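Council president stepping down Friday: anyone buying the timing?

Vuluvport Local Talk > City Hall

millrace_dan
Wednesday, September 12, 2018
So Kojo Asante is resigning as council president "to spend more time on private business." The statement went out after the evening news, it's 76 words long, and it doesn't mention the Banel contract once. Eight days before the ethics hearing. I'm supposed to think those two things have nothing to do with each other?

pattycakes29
He said back in June that he was thinking about leaving. I was at that meeting. I don't love the guy, but you can't say it came out of nowhere.

millrace_dan
He said he wouldn't run again. Leaving with 16 months on your term is a different thing.

Gumia
Does the hearing still happen if he's gone? I read the charter twice and can't tell. Section 29 says "a sitting member."

old_ward_four
My reading is that it dies. You can't censure a man who isn't there. The state could still look at the disclosure forms if it wanted to, and I'd bet my truck it won't.

pattycakes29
Has anyone here read the disclosure forms? They're at the clerk's window. I did. He left off a $2,237 consulting payment and fixed it later. Sloppy, sure. I'm not sure it's a scandal.

millrace_dan
Fixed it after the paper called him. Funny how that works. And the payment came from a company that shares a mailing address with Banel.

old_ward_four
It's an office building, Dan. My dentist shares that address.

millrace_dan
Then your dentist can explain why Banel was the only bidder.

Gumia
OK but who gets the seat? The charter part on that is clear at least, the other members pick somebody until the next election.

tallgrass_voter
Word is Renji Sugiyama. He's already vice president so he'd run the meetings either way, and his people have been calling around about who fills the open ward seat.

old_ward_four
Sugiyama voted for every single thing Asante put in front of him. Same soup, new bowl.

pattycakes29
He voted against the parking deck.

old_ward_four
After it already had the votes to pass. That's a free no.

tallgrass_voter
I'll wait and see. He did ask for the bid records to be posted, which is more than the rest of them did. They aren't posted yet, I'll give you that.

millrace_dan
"Asked for." I've asked for a pony.
Anyway I put in my own records request this morning, for the emails and the calendar. They have to answer in writing. I'll post whatever I get, black bars and all. 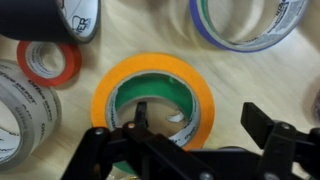 Rolls of tape on the tabletop, and an open drawer packed with more of them in the second one.

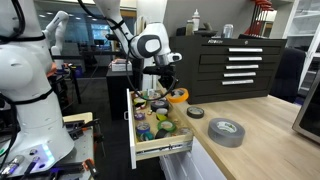
If they come back asking for a copying fee like they did on the Piątek Street paving job, I'll pay it and post the receipt too.

pattycakes29
Fine, but post all of it, please. Last time you put up two pages and we argued over them for a month.

millrace_dan
Two pages was all they sent me.

Gumia
Is the Friday meeting still open to the public? The calendar on the city site says "TBD."

old_ward_four
It's open until they vote to close it. Get there early and sit up front.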